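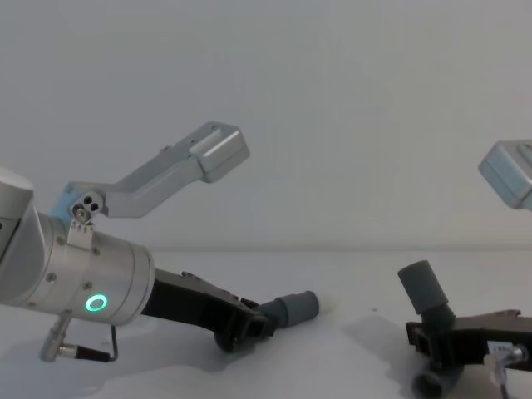
Repainting one interior wall is a weekend job if the plaster is sound, and longer if it isn't. These steps are for a painted plasterboard wall in a dry room, going from an old colour to white or from old white to new white. Bathrooms and laundries need a different paint system and I haven't covered them. The same goes for lime plaster in older houses.

The wall I used for the notes is in the back room of a weatherboard place in Prendirholm. It has one door, one double power point and a window that is 1324 mm wide. The paint is Skukero low sheen in a plain white base, the filler is Kurkel lightweight and the roller is a Dobos 10 mm nap. Other brands will do the same work. Check the tin for recoat times and go by those where they differ from mine.

**A warning about old paint.** If the house was built before the 1970s, or you don't know when it was built, test for lead before you sand anything. Test kits are sold at most hardware shops, and a lab test is more reliable. If the result is positive, stop and get advice from a licensed contractor. Don't dry sand it.

## What you need

- Sugar soap, two buckets, a sponge
- Filler and a flexible gap sealant (the paintable sort, not silicone)
- Filling knives, one narrow and one wide
- Sandpaper, 120 and 240 grit, and a sanding block
- Dust mask rated P2, safety glasses
- Undercoat or a sealer undercoat
- Top coat, low sheen or matt
- 63 mm angled brush for cutting in
- Roller frame, two covers, tray, extension pole
- Painter's tape
- Canvas drop sheets
- A lamp you can put on the floor

Buy the better brush. The roller frame can be a cheap one so long as the cage spins freely and doesn't squeak.

## Working out the paint

Multiply the width of the wall by the height and take off any large openings. Small things like power points can be ignored. Door openings vary, so measure yours. The door in this room is an odd one at 2055 mm high and needed its own line in the sum.

Divide the area by the coverage figure on the tin, then multiply by the number of coats. Coverage figures are for smooth, sealed surfaces. Fresh filler and bare plasterboard take more. I allow an extra tenth and keep whatever is left for touch-ups.

If you need more than one tin of top coat, tip them together in a big clean bucket and stir before you start. This is called boxing. Two tins of the same white from different batches can dry very slightly apart, and it shows worst halfway along a wall.

## Clearing and washing

Move the furniture into the middle of the room or out of it. Take down hooks and picture rails that aren't staying. Turn the power off at the switchboard before loosening the cover plates on switches and power points, and leave it off while any plate is loose. Most covers just clip off. Anything past the cover plate is electrician's work.

Mix the sugar soap to the strength on the pack. Wash from the bottom up, then rinse with clean water from the top down. Starting at the top sends dirty runs over dry wall, and the streaks can be hard to shift. Pay attention to the area beside light switches and the strip above a heater, where there is usually more grime than you'd guess.

Mould is a separate matter. Treat it with a proper mould remover and find out where the damp is coming from. Painting over it gets you a few months at best.

Leave the wall overnight to dry.

## Finding the dents

Put the lamp on the floor close to the wall and turn off the ceiling light. With the light raking up the surface, every dent, ridge and old roller mark throws a shadow. Circle each one lightly with a soft pencil. Don't use pen or marker, as both can bleed through water-based paint.

Do this in the evening if the room gets a lot of sun. I started at 7 pm and had found all of it by half past.

## Filling

Scrape away anything loose. For nail pops, drive a plasterboard screw into the stud just above the popped nail, then either punch the nail back below the surface or pull it out. For cracks, open the line slightly with the corner of a scraper so there is somewhere for the filler to sit.

1. Wipe or brush the dust out.
2. Press filler in with the narrow knife, working across the hole and then along it.
3. Draw the wide knife over the patch at a low angle, leaving it slightly proud.
4. Let it dry all the way through. Lightweight filler changes colour as it dries, and deep patches can be dry on top and soft underneath.
5. Fill again if it has sunk.

Holes over 70 mm across shouldn't be packed with filler alone. Cut the hole square, screw a timber batten behind it, fix in a piece of plasterboard of the same thickness, then tape and set the joints. A small offcut is usually sold cheaply if you ask.

Hairline cracks where the wall meets the cornice or skirting get the flexible sealant. Cut the nozzle small, run a thin bead and smooth it once with a damp finger. Going back over it when it has started to skin makes a mess.

## Sanding

Sand the patches with 120 grit on a block and finish with 240. Work outward past the edge of the filler so it feathers into the old paint. Close your eyes and run your palm over it. If you can feel the edge, you'll see it under paint.

Give the rest of the wall a light pass with 240 to take off nibs and dull any sheen. Gloss or semi-gloss needs a more thorough job. Vacuum the wall with a brush head, vacuum the skirting, then wipe down with a barely damp cloth.

## Undercoat

Sound old paint in a similar colour only needs undercoat on the patches. I'd do the whole wall in any of these cases:

- the old colour is much darker than the new one
- there is bare plasterboard of any size
- the wall has been repaired in a lot of places
- you can't tell whether the old paint is oil or water based

To check for oil-based paint, rub a small area with a rag dampened in methylated spirits. Water-based paint will soften and come off on the rag. Oil-based paint won't, and it needs a sealer undercoat made for the purpose.

If you spot prime, roll the patches with a mini roller. Brushed patches have a different texture and can show through two top coats.

## Cutting in

Stir the paint with a flat stick, lifting from the bottom. Pour some into a small pot and work from that, with the lid back on the tin.

Load the bottom third of the bristles and tap each side against the pot. Don't drag the brush over the rim. Start the stroke a little way off the edge, move up to the line as the bristles spread, and pull along steadily. Aim for a band 50 to 60 mm wide - mine came out at 53 mm when I put a tape on it, and that was enough to keep the roller off the cornice.

Tape is useful on skirtings and architraves. Press the edge down with a filling knife. I don't bother with it on the cornice.

Cut in one wall at a time and roll it straight after. If the band dries before the roller reaches it, you can get a visible frame round the wall, known as picture framing.

## Rolling

Wash a new roller cover and let it dry, or wrap it in masking tape and peel it off, to get rid of loose fluff. Dampen it slightly for water-based paint and spin out the excess.

Begin at one top corner. Roll a section roughly a metre wide, spread the paint in long overlapping strokes, then finish with light strokes from ceiling to floor, all in the same direction. Move on to the next section while the edge is still wet and overlap it by half a roller. Reload before the roller sounds dry and sticky.

Get the roller as close to the edges as you can. The stipple from the roller should cover most of the cut-in band.

Once you've moved on, leave it alone. Thin spots can wait for the second coat, and going back to half-dry paint pulls it up. On a hot day in January, close the curtains and keep fans off the wall until it's done. Below 10 degrees, wait for a warmer day.

## Second coat

Two hours is the usual recoat time in mild weather. I give it four in winter. Before the second coat, put the lamp back on the floor and have another look. New dents tend to appear at this point. Fill them, sand, spot prime and carry on.

A third coat is normal when white goes over a strong red, yellow or navy. Tinted undercoat helps a little with the dark blues.

Pull the tape while the last coat is still slightly soft, drawing it back on itself at 45 degrees. If it has dried hard, score the line with a sharp blade first.

## Between coats and after

Wrap rollers and brushes in cling film between coats. They'll keep overnight in the fridge.

To clean up, scrape as much paint as possible back into the tin, wipe tools on newspaper, then wash in a bucket. Don't tip the water down the stormwater drain. Let the solids settle, pour the clear water on to grass or garden away from any drain, and put the dried sludge in the bin. Leftover tins can go to a paint collection point if your council runs one.

Refit the cover plates when the paint is dry, with the power still off. Hold off on hanging anything heavy for a week, and don't wash the wall for a month. Write the colour, sheen and room on the lid of the leftover tin and store it somewhere that doesn't freeze or cook.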